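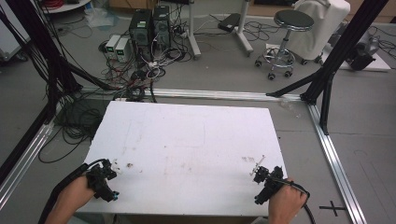
Demonstration work (also called teach work, hand teaching, or on my floor just "gripping")

Demonstration work is the job of doing a task by hand, with tools that record the motion, so that a machine can later be trained to do the same task. I've been at it since March at Renen, a small assembly firm, and before that I spent 12 years on the packing benches there, so most of what I know about it comes from one building. Other shops do it differently and I'd love to hear how!

Where the name comes from

The trade papers mostly say "demonstration." Our planning office says "teach work," after the label on the time sheets. A person who does it is a demonstrator, although the older packers will call you a gripper whether you like it or not (I've stopped minding).

How the work goes

You hold a gripper in each hand and you do the job with those instead of your fingers. Squeeze, lift, set down, let go. Then you do it again. A single run is called a take, and a good take is one with no fumbling and no long pause where you stand there wondering which hand goes first. At Renen a full session is 60 takes, then you swap with your partner.

It's slower than bare hands, no way around it. My first week I could hardly pick up anything thin. Flat, flimsy parts are the worst, because you have to come in low and catch an edge, and two stiff pads don't feel an edge the way a thumb does. You learn to watch the tips and trust your eyes.

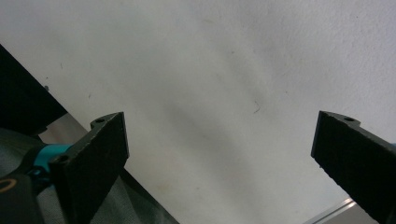
The other thing you learn is to slow down at the start and the end. Packers are quick by habit, and we all rushed. The software people at Drido, who handle our recordings, kept sending takes back with the note "too fast at contact." I was pretty offended by that, after so many years of being told to speed up.

What changes for the people

This is the part I get asked about at family dinners, so I'll give it some room.

Pay. Demonstrators at Renen get the bench rate plus a skill supplement. It took a while to get it. At first the firm treated teach work as light duty and paid it like light duty, and people with sore wrists were sent over to rest, which did their wrists no good at all.

Wrists and shoulders. A gripper weighs more than you'd think by the end of a session, and there's the cable to mind too. We now stop after 75 minutes at the most, and there's a stretching sheet by the door that I follow about half the time.

Pride, or whatever you want to call it. On the benches every packer had their own way of folding and turning things, and those tricks were passed along at the next bench or kept quiet. In teach work your way gets written down, in a sense. Some of my coworkers find that flattering. Others feel they're handing over something they should be paid for twice, and I go back and forth on it myself.
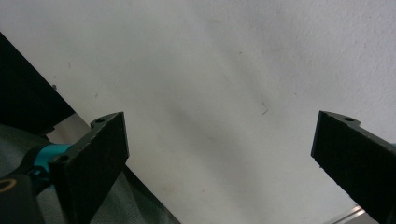

Jobs. Our packing line had three benches doing the flat parts, and two are left. The people from the third bench moved to teach work or to final check, and one took early retirement and seems very happy about it. I can't tell you what next year looks like. The agreement with management, signed on Thursday, July 16, 2020, says no layoffs tied to the new cells while it runs, and it also says a demonstrator can refuse to be recorded for a task they don't normally do. That second line was hard fought and it gets used.

Variations

At the Wanora plant across the river they have demonstrators work alone, in short blocks, with the takes chosen afterward by a line lead. At Grīnberga, where we sent 3 people for training, they work in pairs and the partner scores each take on the spot. We copied the pairs. It's more fun, for one thing, and a partner notices when you're tired before you do.

Related terms

Take: one recorded run of a task, start to finish.

Contact: the moment the pads touch the part. Most rejected takes go wrong at this point.

Reset: putting everything back where it was before the next take. It eats more of the day than the takes do, and on our time sheets it finally counts as work.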